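Getting stains and dull patches off a polished marble floor

Updated August. Comments at the bottom are closed, too much spam, sorry.

Right, quick version first for those with a spill happening now. Blot, don't wipe. Plain cool water. Blot again. No vinegar, no lemon, no bathroom spray, no "natural" anything until you've read the rest.

Longer version for everyone else.

What you need

Two buckets
Flat microfibre mop, two or three heads for it
Stone soap, pH neutral (says so on the label, if it doesn't say so put it back)
Bicarbonate of soda
Cling film and masking tape
Plastic scraper - an old bank card does fine
Soft white cloths. White, so the dye doesn't end up in the floor. Ask me how I know.
Marble polishing powder, only if you have etch marks

Stain or etch?

Work this out before anything else, as they need opposite treatment and most people mix them up. I did for years.

A stain is darker than the stone around it. Something has soaked in. Oil, coffee, wine, rust from a plant stand.

An etch is lighter, or the same colour but dull. Nothing has soaked in, the acid has eaten the shine off. Orange juice, tomato, cola, most loo cleaners. Get down low with a torch, shine it sideways along the floor. If the mark vanishes when you look straight down and comes back from the side, it's an etch.

You can have both in the same spot. Wine does this. Treat the stain first, then the etch.

Weekly clean

Dust mop first, every time. Grit is what does the damage, it gets walked round under shoes and chair legs and works like sandpaper. Pull the furniture out when you can be bothered, or at least get the flat mop right under.

Then one bucket of warm water with the stone soap, one of clean water. Mop head goes in the soapy one, wring it hard, do a patch the size of a doormat, rinse in the clean one. Then dry with a cloth or a dry mop head. Do not leave it to air dry if your water is hard, you get a film. Here in Bristholm the kettle furs up in a week so I dry everything.

Too much soap is the usual reason for a cloudy floor. People think it's worn out and it's just soap. Go over it twice with plain water and see before you spend money.
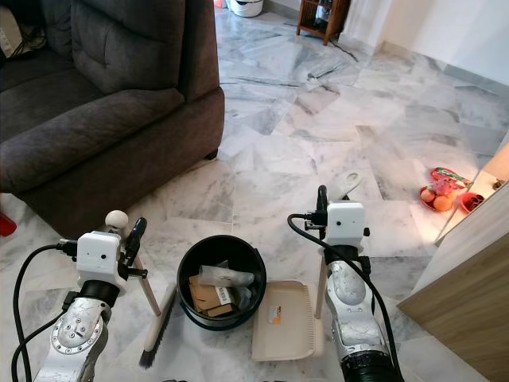
Doorways and the strip in front of the sofa get the most feet so they go dull first. Put a mat at the door. Cotton or wool underneath, not rubber backed, rubber can leave a yellow mark that's a pig to shift. Felt pads on anything with legs, and check them now and then as they fill up with grit and then you're worse off than with none.

Poultice for a stain

Sounds grand, it's paste on the floor.

1. Wet the stained bit with a little clean water.

2. Mix bicarb and water till it's like thick yoghurt. For grease use bicarb and water first, and if that does nothing get a proper shop poultice. Dinu do one in a tub, 300 g, goes a long way.

3. Spread it over the stain and a bit past the edges. Thick as a slice of toast.

4. Cling film on top, tape the edges down. Poke a few holes.

5. Leave it till next day. Then film off and let the paste dry right out. This is the step evryone rushes. The drying is what pulls the stain up.

6. Scrape off with the plastic card, rinse, dry.

7. Look at it once the stone is fully dry. Damp marble always looks darker so don't panic.

Might need doing again. My worst one (curry oil, by the back door) took 7 goes. Went a bit fainter each time, I nearly gave up at the third.

Rust is another matter. Bicarb won't touch it, and the rust removers for baths and sinks are acid so they'll wreck the polish. Ring a stone person.

Etch marks

Small ones you can do yourself. Big ones no.

Polishing powder, damp white cloth, small circles, keep it wet. Couple of minutes then wipe and look. Stop when it matches. Try it somewhere hidden first - behind a door, under a bookcase - because some powders bring up more shine than the floor had and you end up with a bright spot instead of a dull one.

If you can feel the mark with a fingernail, powder won't do it. That wants grinding. Nidia Marulanda at Skedden did our hall and quoted 494 for the lot including sealing, which I thought was fair. She also told me off about my mop.

Sealing

Sealer buys you time on spills. It does not stop etching, whatever the bottle says.

Water test: a few drops on the floor, wait ten minutes, wipe. Dark patch left behind means it's drinking it in, time to reseal. No patch, leave it alone for now.

To seal: floor clean and bone dry, overnight at least. Thin coat with a cloth, small area at a time. Wipe off all the extra before it dries, and I mean all, or it goes sticky and smeary. Windows open. Keep off it as long as the bottle tells you. Kwok-wai Fang emailed to say he does 2 thin coats not one thick, and I've swapped to that, works better.

Don'ts

Vinegar, lemon, descaler
Bleach
Scouring pads, cream cleaners
Steam mops
Wax, builds up and yellows
Dragging the sofa. Lift it

Iveta Rusnák asked if all this goes for limestone too. Mostly yes, but limestone is usually softer so go gentler, and test teh powder somewhere hidden first.

Next page: grout, and why mine went orange.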